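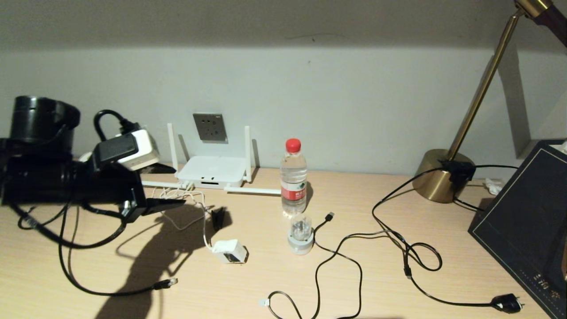
Flando support gets the same report several times a month: the Novari finish stayed tacky after two days and picked up print marks from anything set on it. In most of these cases the first coat went on too thick, or the second went on too soon. Section 4 covers both points.

4. Refinishing a Softwood Desktop with Novari Hardwax Oil

4.1 Before you start

Read the safety sheet in the can lid. The work area should be near 70 degrees Fahrenheit, with a window open on at least one side. Do not apply the oil in direct sun.

You will need:
- Novari oil, clear or natural
- Sanding discs, 120 and 180 grit
- Benítez white applicator pad
- Lint-free cotton cloths
- Vacuum with a brush head

Pine and spruce absorb unevenly. Test the product on the underside of the top first and let the patch cure overnight.

4.2 Sanding

1. Clear the desktop completely and remove any clamp-on fittings.
2. Sand with 120 grit along the grain. Keep the sander flat – tilting it leaves crescent marks that show once oiled.
3. Repeat with 180 grit. Do not go finer. A surface closed up by fine grit will not take the oil.
4. Ease the front edge by hand with a folded sheet.
5. Vacuum, then wipe with a dry cloth.

NOTE: If the top was previously varnished, sand until no glossy areas remain. Water dropped on bare wood darkens it within a minute; on leftover varnish it beads.
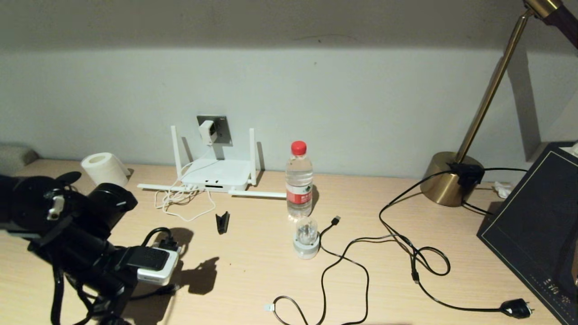
4.3 Applying the oil

1. Stir the can for two minutes. Do not shake.
2. Pour a small amount onto the pad, not onto the wood.
3. Spread it thinly along the grain, working in strips the full length of the top.
4. Wait 15 minutes, then wipe off all excess.
5. Leave for 12 hours before the second coat.
6. Apply the second coat the same way, using half as much oil.

CAUTION: Oil-soaked cloths can catch fire without a spark. Lay them flat outdoors to dry, or store them under water in a closed metal can.

4.4 Curing

Light use is possible after 24 hours. Full hardness takes ten days. Until then, keep cups, rubber feet and damp items off the surface – rubber in particular can leave gray marks. For Justov desk frames, refit the top only after full cure. Overtightened bolts can dent the underside.

Order code for replacement pads: 1488.

Comments (3)

pinetop
Worked fine on spruce. The second coat needed far less than I expected.

R.
Is 200 grit OK if the shop has no 180?

oldbench
@R. I used it on mine. Color came out slightly paler, otherwise no difference.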